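Mixing hand-held gripper demos with robot demos - does the ratio matter?

Posted by Weidong Meng, 26/06/2023

Hi all, long time reader, first real post. I'm trying to reproduce the main result from the Carkar write-up, the one where they train a policy almost entirely on demos collected with hand-held two-finger grippers and then move it over to a fixed two-arm setup. The task is tidying small stuff off a tabletop into a box: watches, bracelets, rings, earrings, that sort of thing.

My problem is that I get nowhere near their numbers. I have 1,390 hand-held demos and 111 teleoperated ones on the arms. Bigger items like a watch or a chunky chain are fine. Anything thin and I get a policy that hovers over the item, closes too early and then wanders off to the box with empty fingers, very pleased with itself. I already tried training longer (no change) and turning up the image augmentation (worse, if anything).

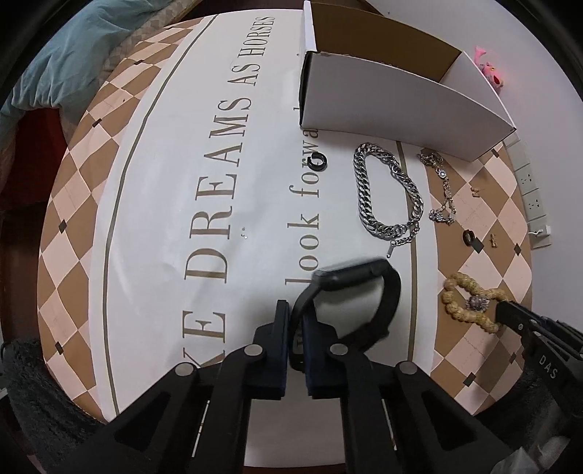

The write-up says the teleoperated demos were sampled more often than their share of the data, but it doesn't say by how much, and the appendix just points to a config file I can't find anywhere. So what ratio are people using? And is it even the ratio, or am I chasing the wrong thing? I'm using the plain Nunico loader with whatever it ships with, if that helps.

Qianru Cai

I went through this exact thing in March, so you have my sympathy! I'd leave the ratio alone for now and check your timing first. Hovering and then closing early smells like a latency mismatch to me. With a hand-held gripper the picture and the finger width are recorded pretty much together, and your hand doesn't wait for anything. On the arms there's a delay between sending the close command and the fingers moving, plus whatever your camera adds, and the policy has never seen any of that.

What I did was measure the delay for the camera, the arm and the gripper separately, shift the hand-held data so everything lines up with the camera, and then at run time throw away the first few predicted actions that are already out of date. My thin-item grasps got a lot better after that, with no change to the data mix at all. Big items hide the problem - you can be late on a watch and still come away holding it, but a necklace chain lying flat gives you hardly any room.

Once that's done, try drawing half of each batch from the teleoperated set. It sounds like a lot for 111 demos and you'll see them repeat, so keep an eye on a held-out set. I ended up going lower than half in the end, but my table and my arms are different from yours, so I wouldn't copy my number.

One more thing, check how your finger width is scaled. My hand-held files stored it in millimeters and the arm files stored it as a fraction, and I lost a whole weekend to that.

cisteck_fan

just collect more data. we have 3,000 demos and it works ok

Xue

Agree with Qianru on timing. I'd also look at the height of your grasps. Plot fingertip height at the moment of closing for both sets and put them on the same chart. In mine the hand-held ones sat lower, as people happily push the pads right into the table when they go after an earring, and our arm controller stopped short of that to protect itself. Softening the controller in the vertical direction fixed most of it. No idea what Carkar did there, the write-up skips it.

On the loader, the Nunico version I have samples by episode and not by frame, so long demos get less weight than you'd expect. Might be different in yours, worth opening the file and looking.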